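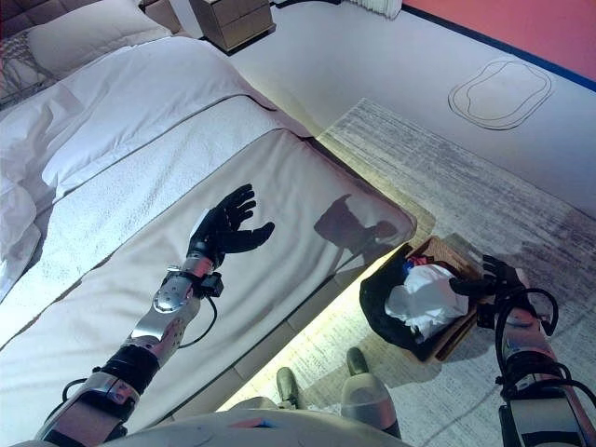 Mostafa Naciri
Lecturer in Popular Music Studies, author of Part Three

Chapter 11
The Second Voice: Backing Singers and the Sound of a Band

What you will study in this chapter

The work of the backing singer on stage and in the studio
The difference between a unison part, a harmony part and an answering part
How a backing part is written, rehearsed and recorded
Questions of credit and payment

Words to know

Unison, harmony, call and response, blend, pad, double tracking, session fee, residual

11.1 A voice we hear without listening

When people speak about a song which they love, they usually speak about the person who sings the main tune. They know the name of this person and often many details of his or her life. If you ask them to sing the song, however, something interesting happens. Very often they begin with the part which belongs to the other singers. They sing the "ooh" before the chorus, or the two words which come as an answer after each line. They have kept this part in the memory for years and they never asked who sang it.

In the earlier chapters we have looked at the lead singer, the guitar, the bass and the drums. Each of these has a clear place, and the listener can point to it. The backing voice is more difficult to describe. It may be present for only 11 seconds in a song of four minutes, and still the song is not the same without it. I ask my students every year to listen to a recording where the backing parts have been taken out. Most of them say that the song has become smaller, or that it sounds as if it was recorded in an empty house. Few of them can say immediately what is missing.

11.2 Three kinds of part

It is useful to divide backing parts into three kinds. The division is simple and real songs often mix them, but it will help you to hear what is happening.

The first kind is the unison part. The backing singers sing the same notes as the lead singer, at the same time, or one octave higher or lower. The purpose is weight. A chorus which is sung by one person tells us what this person feels. When the same chorus is sung by five persons, it begins to sound like the opinion of a whole street. Football songs and protest songs use this effect very much.

The second kind is the harmony part. Here the singers follow the rhythm and the words of the lead, but on different notes. The most common choice is the third above the tune. The part below the tune is less noticed by the public, and many singers find it harder to keep, especially when the lead singer changes the tune a little from one night to the next. A good harmony singer watches the mouth and the shoulders of the lead singer and breathes when he breathes.

The third kind is the answering part, also named call and response. The lead sings a line and the others reply. The reply may repeat the last words, or it may say something new, even something which disagrees with the lead. This way of singing is much older than recorded music. We find it in work songs, in religious singing and in wedding songs of many countries. In my own family, at weddings, my aunts were always the ones who answered, and as a child I believed that the answer was the real song.

Besides these three, there is the pad, a long held vowel which stays behind the lead like a cushion of sound. Some teachers count it as a harmony part. I prefer to keep it separate, for the reason that it has no words and it does not follow the rhythm of the tune.

11.3 Case study: the Stodamville recordings

To see how these parts are made, we will follow one group through one song. The group is Urano, a band of four musicians who worked for many years in small halls before they made their first album in the Stodamville studio. Their singer, Mohcine Erraji, has a low and rough voice. He wrote nearly all the songs alone at home, and on his first tapes there is no second voice at all.

The song we will study is "Rollport". It has two verses, a chorus which comes three times, and a short middle section. The speed is 109 beats per minute. In the first version the chorus was the weakest moment. The tune goes down where we expect it to go up, and the voice of Erraji nearly disappears under the guitars. The producer, Amnuay Sombatkul, did not want to change the tune. He liked that it goes down. He decided to put two other voices above it.

"Mohcine was singing about a man who leaves his town," he explained to me when I visited him. "I wanted that we hear the town also."

The two singers were Mohcine Salem and Ashraf Ouali. (The reader will notice that the group had now two men with the name Mohcine. In the studio notes they are written as M.E. and M.S., and I will do the same.) Salem had sung in a church choir and could read music very well. Ouali could not read music, but he could hear a tune once and find a part to it at once. They had never worked together before.

On the first day they sang the chorus as a simple harmony, with Salem on the third above and Ouali on the fifth. It was correct and nobody liked it. M.S. said later that it sounded "like three men in a clean shirt". On the second day Ouali stopped singing the words of the chorus and began to repeat only the name of the town, on one high note, a little late each time. Sombatkul kept this idea. Salem stayed with the harmony but sang it more softly and without vibrato, so that his voice would blend with the voice of M.E.

The final chorus therefore has a lead, a harmony and an answer together. In the last chorus each part was recorded several times and the recordings were put on top of each other. We call this double tracking, even when there are more than two. The studio notes give the number of 26 vocal tracks for the last chorus only. When you listen, you do not hear 26 voices. You hear a wide sound, slightly soft at the edges, with the rough voice of Erraji still in the middle of it.

11.4 On stage

What is possible in a studio is often not possible in a hall. Urano played "Rollport" in public for the first time in March, in front of some 200 people at the Ghoneim, and they had one microphone for both backing singers. They could not make the wide sound of the record. Ouali stood close and Salem stood one step behind him, and for the last chorus they changed places.

This small movement shows a rule which every backing singer learns. The balance between voices is made first by the body, and only after by the engineer. Distance from the microphone, the direction of the head and the shape of the vowel will all change how much of a voice is heard. If two singers pronounce the same vowel in a different way, no equipment can make them blend completely. For this reason many groups rehearse the vowels alone, without any tune, before they rehearse the song.

The singer must also decide what to do when he is silent. In "Rollport" the backing singers have nothing to sing during the whole first verse. Salem told me that he found this verse the most tiring part of the concert.

11.5 Who is named?

On the first pressing of the album, the names of Salem and Ouali did not appear. They had received a session fee, which means one payment for the day of work, and no residual, which would be a share of the later income. They did not write the song in the legal meaning. But the high note on the name of the town was found by Ouali, and it is this note which the public sings. On the second pressing both men are named, in small letters, under the word "voices". The payment was not changed.

We will return to the law in Chapter 14. For the moment, it is enough to keep the question in mind while you work on the exercises.

Listening work

Choose a song which you know well. Write down every moment where a second voice enters, and say if it is unison, harmony, answer or pad. Do this first from memory and then with the recording, and compare the two lists.

Sing the tune of a short children's song with one partner. Let the partner find a part above it, then a part below it. Discuss which was easier to keep.

Read again section 11.3. In a short text, explain what the late entry of Ouali adds to the chorus, and what would be lost if he sang exactly on the beat.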